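Trineto open day, 4 Jul 2018

I went along to the Trineto open day because Fuseini Addo kept telling me their furnished flats in Gerkness were worth the train fare. I was not so sure. The leaflet said "move in with a suitcase", and I have moved into enough places with a suitcase to know what usually gets left out.

There were 156 names on the sign-in sheet by the time I got there, and one kettle. Rungnapa Bunnag took our group up. She was pleasant and quick, and did not much like being asked about service charges. The flat is let at 1058 a month, bills not included. We spent most of our time in the living room. 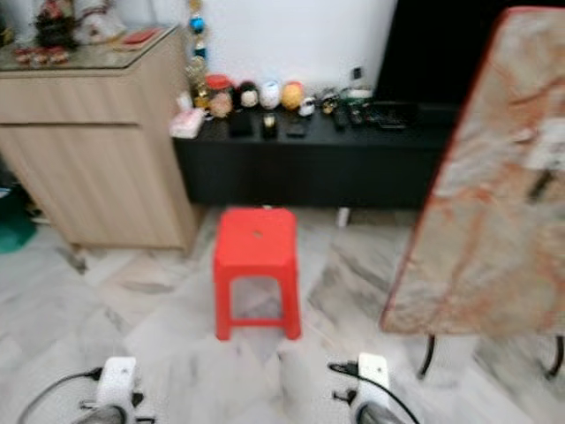
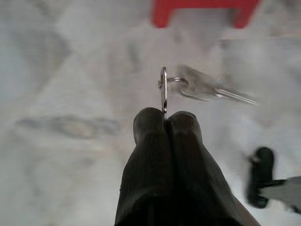 Storage is where furnished lets tend to fall down, and I can't say this one won me over. There is one proper cupboard in the hall and the boiler has most of it. In the living room you are meant to rely on the wood-grain cabinet, with its one drawer over a lower door and a sheet of glass on top. I can see why people like glass (it wipes clean), but it was already covered in ornaments, so where do the post and the gloves go? Mayuree Wannasri, who was in our group, asked the same about keys. You get 2 sets, and a lost one costs 200 to replace. A plain silver key on a plain ring is an easy thing to lose, and for that money I would expect a hook by the door. Rungnapa wrote this down. We shall see.

The marble-effect floor divided us. Hervé Riviere thought it smart. I thought of December and bare feet, and asked about underfloor heating. There isn't any. The black TV unit is long and low and will show every speck of dust, and I would swap it for a bookcase tomorrow. I would keep the red plastic stool, though. It was the only thing in the room I could imagine carrying from place to place and using every day.

Tea was downstairs afterwards. Evelien Van Loon has put her name down for a second viewing. I have not, but I took the floor plan home.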